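September, evening

Moved the plant again today. It has gone from the window end to the long table, and I think it can stay there for now.

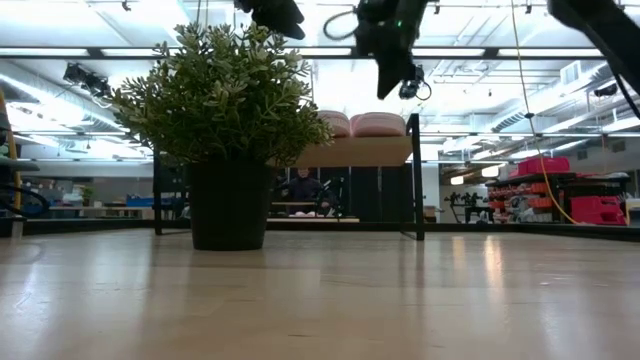

I got in at eight and had the place to myself until nine, so I used the hour to wipe down the table before anything else. Two passes with the damp cloth, one with the dry. The finish shows every smear once the overhead lights are on and I have stopped pretending it doesn't. The old table was worse. It had rings all over it from mugs and a burn at one corner, and no amount of wiping did anything for it.

The plant looks better than it did in spring. I repotted it in April with a bag of the Bellamy mix and cut it back hard, which felt wrong at the time. I never did find out what it is. The tag fell out of the pot on the way home from the store and I didn't go back to ask. Small gray-green leaves, very bushy, drinks less than I expected. I have been giving it water every 12 days and marking it on the wall calendar. Before that I went by feel and drowned it twice.

The black pot was a good choice. I had wanted the white one, but white shows the drip marks and the dirt along the rim, and then I would be wiping that too. I need to put something under it all the same. A saucer or a cork mat, anything. I looked through the kitchen drawer and found one cork mat, but it has a curled edge and the pot would rock on it. Added to the list.

Spent the middle of the morning on the pink cushions. I have put them back on the board on top of the black metal shelf behind the table, side by side. They used to be on the bench in the entry, where people sat on them in wet coats, and they came out of that badly. I had them cleaned over the summer and the color came up well. The place that does it, Beka, charged me for 2 and did a decent job on the piping, though one zipper sticks now. I can live with a sticking zipper.

I would like to keep them up there. They are out of the way of coats, and it gives the corner some color. The trouble is that people see a cushion at that height and want to put things on it. I have already taken off a stack of mail and somebody's scarf this month. If it keeps up I will turn the board into a proper seat with a lower frame, the way I had first meant to do it.

The board itself is the one left over from the Skivbridge order. They sent a piece too long and told me to keep it when they replaced it. I cut it down in the yard, sanded the cut end, and oiled it on the weekend. Still smells of oil if you get close. I thought it might look patched together on top of the black metal but the light wood is near enough to the table that it passes.

Lunch at my desk. Cheese sandwich, an apple, the last of the soup.

In the afternoon I went through the red and orange bins on the storage rack. This was overdue. The plan last year was red for things we use every week and orange for everything else, and it lasted until Christmas. I took down 5 of them and emptied each one out onto a sheet on the floor. Found the good scissors, three rolls of the same tape, a box of picture hooks I bought again in July since I couldn't find the first box, and the instructions for the shelf. Also a bag of potting clay that had split open and gone into everything under it. I vacuumed the bin, then washed it in the sink, and it is drying upside down on the drainer now.

I didn't finish the rest. The low ones are heavy and my back was complaining by four. I will do the others next week, one a day, and write the labels as I go this time. Last time I left the labels to the end and then never did them.

Paid the bill from Fusum before I left. It came to 2,863 for the table, delivery and taking the old one away, which matches the quote. I had been putting it off, mostly out of annoyance that they came a week late and left the packing straps in the hallway. But the table is right. It is level, it doesn't wobble when you lean on one end, and the grain is nice up close. I would buy it again. I might not pay extra for the delivery again.

One thing I keep going back and forth on is whether to leave the table this bare. With only the plant on it, it looks a little like a store. On the other hand, the last one filled up with papers inside a month and stayed that way for years. I think the rule will be that the plant lives there and anything else gets cleared at the end of the day - mugs, mail, chargers, all of it. I am the worst one for leaving things out, so it will mostly be a rule for me.

Stopped for milk and dish soap on the way home. Forgot the cork mat.

Dinner was eggs and the rest of the potatoes. Did the dishes, put the dark wash on, called about the gutter and got a machine. I'll try again in the morning before nine.

For tomorrow: cork mat or saucer, batteries for the label maker, pencil in the next watering, bring the soft brush from home for the cushions. Look at that zipper.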